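Snack table layout for a long open house — trays, risers, what goes where??

Forum: Hosting and Party Food > Setup and Serving
Started July 2024

wguo_hosts
Ok quick one bc I have to place an order tonight. Doing the food table for an open house at my mother in law's, 30 people coming and going all afternoon. One table. Not a buffet exactly, more like grab a thing and keep walking. Packaged snacks, some little sandwiches, bottled drinks, a couple of dips or jams.

Last time I did this everything was flat on the table and it looked like a yard sale. People picked over the front and never touched the back. So — risers? Trays? Do those clear acrylic stands look cheap in person? Budget is not big.
— Wanting Guo

ojo_d
Acrylic is fine. Disappears once there's food on it. Get the stepped kind, not the single shelf kind. Wipe it down with a soft cloth, NOT paper towels, they scratch it up and then it does look cheap.

Sandwiches on a tray with a rim. I can't stress this enough. I've watched a whole row slide off a cutting board because someone's purse caught the corner.

aleks_walczak
Gonna disagree on acrylic. Fingerprints. Every single person who touches it leaves a mark and by hour two it's gross. I use overturned loaf pans under a tablecloth, costs nothing, stays put.

ojo_d
Loaf pans under a cloth = lumpy. And then someone sets a cup on the slope.

aleks_walczak
Has never happened to me

ojo_d
Give it time

macedo_idalina
Depends what the food is, no? Jars look great on clear steps. Sandwiches no. Chips definitely no, they want to be in something with sides. I'd mix it — one tray for the wrapped stuff, one basket for anything in foil, one low tray for sandwiches, and lift the drinks.

Drinks at the back always. Tall things at the back. I know everyone knows this but then I go to parties and there's a two liter bottle sitting in front of the cookies.

wguo_hosts
Ok the mix thing makes sense to me. What do you lift the drinks on though? I have glass bottles, the small ones. My fear is somebody knocking them like bowling pins.

macedo_idalina
Bottle rack, the clear kind with two levels. Mine's a Trotska, got it secondhand. Back row sits higher than the front so you see all the labels. Same idea as what's on this table:
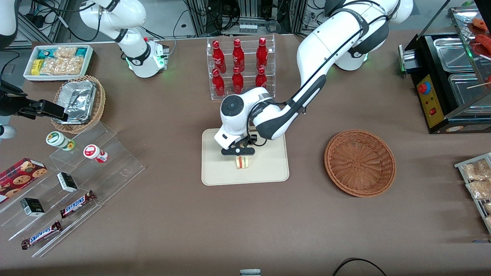
Red bottles up on the clear rack, sandwich tray right in front of it.

Look how the tray and rack are close together, so you take your food and your drink from the same spot. Snack bags get their own white tray, foil stuff in the round basket, little jars on the steps. Each kind has its own container and I think that's most of why it doesn't look like a yard sale lol

nneka.onyeka
oh I like the basket with the foil. I always put foil containers straight on the table and they look like leftovers. Wicker fixes it??

macedo_idalina
Wicker fixes a lot. Line it first if anything could leak tho. Grease stains in a basket are forever.

aleks_walczak
Still say the steps are a waste for a couple of jars. You could fit a whole extra plate there. Also why is it diagonal

macedo_idalina
Diagonal is good! You can reach it from the front or the side. Straight rows make people line up like a cafeteria. Plus a stand parallel to the table edge eats the full width, turn it a bit and you get those useful little corners for napkins.

aleks_walczak
Fine on the corners. Not convinced on the jars.

ojo_d
Jars are the one thing that DO need lifting. Flat on a table you're looking down at lids. Put the spoons next to them, not in them, a long spoon will tip a small jar right over. Ask me about the beet relish. Actual white carpet.

nneka.onyeka
ask you about the beet relish

ojo_d
No

wguo_hosts
Ha. Ok so drawing this out. Rack at back center, sandwich tray in front of it, snack tray back left, basket next to that, steps front left on an angle. What goes on the right side?? Feels lopsided.

nneka.onyeka
Leave the right open! People need somewhere to put a plate down while they open a drink. I did a graduation thing last November, filled every inch bc I thought bare table looked stingy. Guests ended up resting their plates on top of the food. ON the crackers. Never again.

Also bottle opener if they're not twist off. Tie it to something. Mine walked off inside the first hour and we were using a house key.

aleks_walczak
Agree with Nneka, open side. Trash can at that end too, on the floor, where you can see it. Not under the table.

wguo_hosts
oh the opener, good catch, they are NOT twist off

postscript to the sandwich question: do you put them all out at once? Layered ones, bread with a couple fillings. Worried about them drying out.

ojo_d
No. Small tray, refill often. Keep the rest in the fridge under a barely damp towel and plastic over that. If there's meat or egg or mayo don't leave a tray sitting out longer than two hours, less if it's hot out. Swap the whole tray, don't pile fresh on top of old.

macedo_idalina
Yes to swapping. I own two matching trays for exactly this. One out, one in the fridge loaded up. Walk out with the full one, walk back with the other. Also a half empty tray looks sad and a small full one looks generous, same number of sandwiches.

Beige or white for the tray btw. Patterned trays make the food vanish.

aleks_walczak
I use a dark slate one and it looks amazing, so.

macedo_idalina
Dark is ok! It's pattern that's the problem. My sister has one with lemons all over it and you genuinely can't find the food.

nneka.onyeka
Tongs or no tongs for sandwiches? This is a fight in my family

ojo_d
Tongs. Small ones.

aleks_walczak
No tongs. They squash the bread and the filling shoots out the back. Toothpick in each one, grab by the toothpick.

ojo_d
Toothpicks on the floor, toothpicks in the couch, toothpick in a kid's foot

aleks_walczak
Paper liners then. Each sandwich in its own cupcake liner. Nobody touches anyone else's. Done.

ojo_d
...ok the liners are good. Annoyed I didn't think of that.

nneka.onyeka
screenshotting this, first agreement of the thread

wguo_hosts
Liners it is. I have a giant sleeve of them from a bake sale anyway.

Table size check — mine is a folding one, 4 feet. Too small? I could borrow a six foot but it'd block the hallway.

macedo_idalina
Four is ok if you restock. Push it AWAY from the wall if you can so people get at both long sides. If it has to be against the wall then keep everything you want eaten in the front half.

Check the folding legs are locked. Then check again after you load it. Glass bottles on a wobbly folding table, no thank you.

aleks_walczak
And don't put all the bottles out. Half dozen on the rack, rest in a cooler on the floor. Glass is heavy. You also get cold ones that way instead of room temp ones that have been standing there since noon.

wguo_hosts
Cooler on the floor, got it. Do people really dig in a cooler if there's a nice rack up top though? Wouldn't they just take from the rack

nneka.onyeka
They'll take from the rack, you refill the rack from the cooler. Rack is the shop window. Give the job to a teenager, mine did it for ten bucks and took it way too seriously

ojo_d
Dry the bottles before they go on the rack or you'll have a puddle running along the table toward your crackers. Hand towel on the cooler handle.

wguo_hosts
You people think of everything. Ok ordering: one two-level rack, one stepped stand, two plain trays. Already have a basket. Skipping the cloth bc the table's a nice brown and I don't want to iron.

macedo_idalina
Skip the cloth, yes. Brown looks good under white trays and clear stuff. Just stick a few of those little felt dots under the rack if the top scratches easy. Or the rubber ones, they grip better.

aleks_walczak
For the record I'm still doing loaf pans

ojo_d
For the record we know

wguo_hosts
Update, sorry for going quiet!! It went well. Tray in front of the rack worked great, people took both and moved along. Swapped sandwiches three times. Right side stayed open and got used as a plate parking lot the entire afternoon, so thank you Nneka. Liners were a hit, one aunt asked where I bought them "pre-wrapped".

Two things went wrong. Snack tray was too far back for the kids so they climbed a chair. Moved it to the front corner. And Aleksandra was right about fingerprints, I wiped that stepped stand twice and it still looked smeary in my photos.

aleks_walczak
THANK you

macedo_idalina
Kid snacks low and at the corner, should've said that. Glad it worked. What'd you put in the jars?

wguo_hosts
Fig jam and a hot pepper one. Pepper one was gone by three. Fig barely touched, so if anybody wants fig jam recipes I guess start a new thread bc I have a LOT of fig jam

nneka.onyeka
grilled cheese. starting the thread now, come over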